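Karnthorpe Workshop Building: Portable Electrical Check, Room 6
Inspection date: 24 Apr 2026

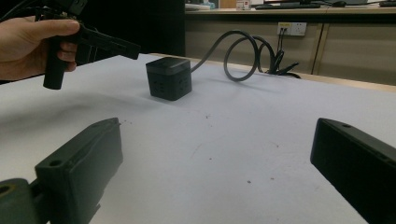
Extension cords and power strips make up most of the list for this room, and they get the most wear. Each one is unplugged, put on a table and looked over on all sides before anything else is done. Cube-style strips are slower to check than flat ones because the sockets are on the side faces, so the block has to be turned to see into every opening. The dark gray cube on the white table has its sockets recessed, and its cord rises from the block and curls in loops. Cords like that should be run through the hand from end to end, feeling for flat spots and nicks.

POWER STRIPS AND CORDS

1. Housing free of cracks, chips and burn marks: OK
Comment: Light scuffing on two units. No action.

2. Socket openings clear and not discolored: OK
Comment: Dust in the openings of one strip from the window bench. Vacuumed with the strip unplugged.

3. Cord held firmly where it enters the housing: ATTENTION
Comment: Some play on the flat white strip behind the cabinet. Taken out of use and tagged. Replace, do not tape.

4. Outer jacket undamaged along full length: OK
Comment: Cords stored in tight coils keep their bends. Hang them loosely on the wall hooks.

5. Plug prongs straight and clean: OK

6. Inventory label present and readable: ATTENTION
Comment: Label on item 2218 is worn. New label ordered from Rilix.

USE AND PLACEMENT

7. No strip plugged into another strip: FAIL
Comment: Found at the Whitelaw bench. Separated during the visit. Same finding as last November. The bench needs a second wall outlet.

8. Load within the rating on the strip: OK
Comment: The kettle and the fan heater share one strip. The room limit is 2000 watts per strip, and both running together would go over it. The kettle has been moved to the wall outlet by the door.

9. Cords clear of walkways and door swings: OK

10. Strips kept off the floor near the sink: OK

TABLES AND STORAGE

11. Tables stable: OK
Comment: One leg bolt on the Grudton table was tightened.

12. Unused plugs and adapters put away: ATTENTION
Comment: Drawer is full and will not close. Sort it and discard anything without a label.

FOLLOW-UP

Items 3 and 6 to be closed within 2 weeks. Item 12 can wait for the next room cleanup. Item 7 stays open until the outlet is installed. Tagged equipment must not go back into use before it has been checked again.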